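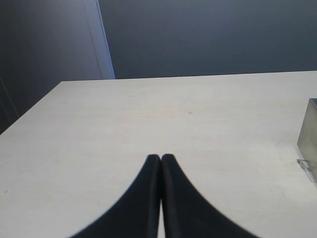 I went in expecting to talk about science and ended up talking about racks for an hour and a half. Metal racks, the kind with holes, that you stand test tubes in. The lab manager at Hladun has opinions on them, and once she got going I just kept my pen moving.

She asked me to leave her name out ("I order from these people, I don't want to be in a fight with them") and then poured me a coffee in the break room, well away from anything with a cap on it. It was four in the afternoon and she'd already been there since before seven.

"Everybody wants to hear about the big instruments," she said. "But what do I touch all day? A rack. I pick it up, I put it down, I look for the tube I want. If the rack is annoying, my whole day is annoying."

Hladun runs water samples for small towns, 3153 of them last year, and every one of those samples spent part of its life standing in a hole in a rack. I hadn't thought about it that way before and now I can't stop.

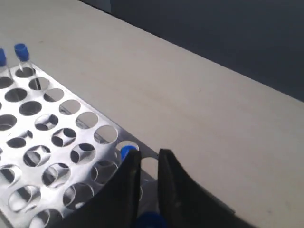
2 min read

So why metal? I asked, because I remembered plastic ones from school. She made a face. They had plastic ones from Skanance for years, in cheerful colors, and she says they went cloudy and then they warped. "You'd set one down and it would rock. A rocking rack! With tubes in it!" The metal ones cost more, and she had to argue for them two budgets in a row.

She likes a rack with more than one level, so the tube passes through a hole up top and another hole lower down. That second hole does most of the work of keeping things straight, according to her. Skinny tubes in wide holes are still going to lean, though, and she has made her peace with a bit of lean. "It's a tube. It's not a flagpole."

What she has not made her peace with is people filling from the middle. At Hladun you start at the back left and you work along the row, every time, even if you only have two tubes to put away. New hires think this is fussy. I admitted I would have been one of the middle people and she shook her head at me – kindly, I think.

We got onto table tops after that. She wants them pale and she wants them bare. Pens, gloves boxes, somebody's phone, all of it goes on the shelf before the first rack comes out. A pale surface shows you the drip, she said, and a dark one hides it until your sleeve finds it.

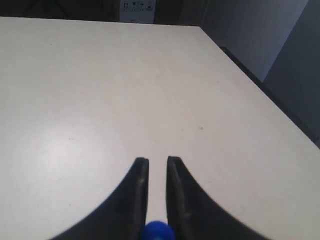
Well, you can overdo the bare table, one of her coworkers called over from the sink, because then you spend half the morning walking back and forth to the shelf for a marker. The two of them have clearly had this argument before. The compromise is a single cup with two markers in it, and it lives in the corner, and she still doesn't love it.

Caps were next. They buy them from Kevlow in bags of 3000, and color is a sore subject. She'd like one color for everything and the label to do the talking. Another lab she worked in used a different cap for every client, and she remembers standing there with a handful of green ones and no idea who green was that week.

"One color," she said again, tapping the table. "Then you have to read the label. You should be reading the label anyway."
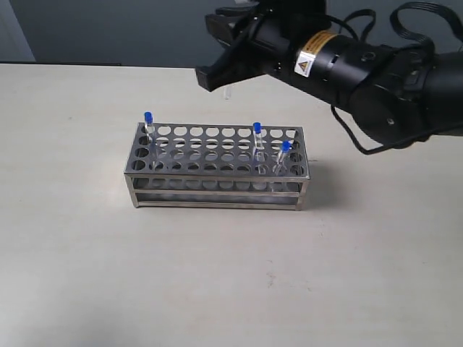 I asked what she'd change if she could have any rack she wanted. She thought for a good while. Letters down the side and numbers along the front, stamped in so they can't wash off. Hatance makes one like that, but the holes are too small for the tubes she uses, and she has written to them twice. Feet with a little grip. Corners that don't catch on a glove.

And washing? Warm water, a soft brush, upside down on a towel overnight. She has strong feelings about people who put them back in the cupboard damp, most of which I can't print. On my way out she stopped to straighten a rack on the counter, turned it so the long side faced her, and went to see who had left the brush in the sink.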